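Gripper stops with a fault when releasing tape rolls at the dish rack

Levente Pintér
Our two-arm cell sorts tape rolls at a dish rack. Since April 22, 2019, one gripper has halted with fault 203 on release – the fingers then stay locked until restart. Please advise.
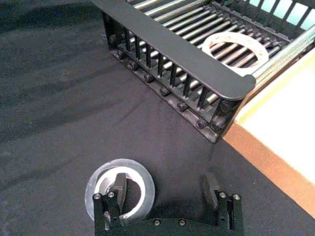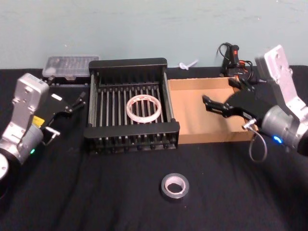 Mollah
Fault 203 indicates excess finger force. Lower the grip limit before the next run, and keep hands clear during restart.

Ikby
Same fault here. Restarting cleared it for a day.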